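Entretenir une tablette d'entrée de gamme à la maison

Temps de lecture : 3 min

Une tablette bon marché rend service dans la cuisine ou à l'atelier : recettes, minuteur, plans, notices. Elle vieillit mal si on la traite comme un modèle haut de gamme. Les conseils qui suivent valent pour la Prulau comme pour la plupart des petites tablettes Android à dalle plastique.

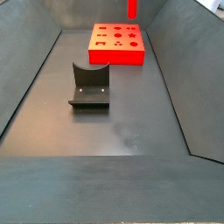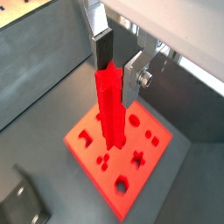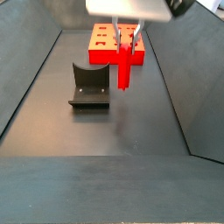 Sille Frandsen conseille de commencer par la batterie, parce que « l'écran se remplace, la batterie collée beaucoup moins ». Elle débranche la sienne avant 100 % et ne la laisse jamais descendre à zéro. Sur une batterie de 3000 mAh, la différence se sent au fil des mois. Si la tablette doit rester dans un tiroir, chargez-la à moitié, éteignez-la complètement et rallumez-la une fois en mars pour vérifier le niveau.

La prise de charge

C'est le point faible de ces appareils. Le connecteur prend du jeu, puis ne charge plus que dans une seule position. Avant de conclure à la panne, éteignez la tablette et regardez dans la prise avec une lampe. Une peluche tassée au fond suffit à empêcher le contact. Retirez-la avec un cure-dent en bois, sans forcer. Pas d'aiguille ni de trombone.

Essayez ensuite un autre câble, puis un autre chargeur. Un adaptateur de 2 A convient si la notice l'autorise – vérifiez l'étiquette du chargeur d'origine. Le mien, un Arelska, chauffait trop et il est parti au recyclage.

Nettoyer l'écran

Éteignez et débranchez. Passez un chiffon microfibre sec, puis le même chiffon à peine humide pour les traces de gras. N'appliquez jamais de produit directement sur la dalle : il coule dans la fente du haut-parleur. Pas de produit à vitres, pas d'éponge grattante. Pour la farine, un pinceau souple avant le chiffon.

Sur le plan de travail

Un sac de congélation à fermeture protège bien des éclaboussures et laisse passer le toucher. Chassez l'air avant de fermer et retirez la tablette dès que vous avez fini, sinon elle chauffe. Gardez-la loin des plaques et de la bouilloire.

Faire de la place

Quand tout devient lent, regardez d'abord le stockage. Supprimez les applications inutiles, déplacez les photos sur une carte mémoire et redémarrez. J'ai gardé douze applications sur la mienne et trois seulement sur l'écran d'accueil. La réinitialisation vient en dernier recours, après sauvegarde.

Contact – © Mohamedi – Tous droits réservés – Haut de page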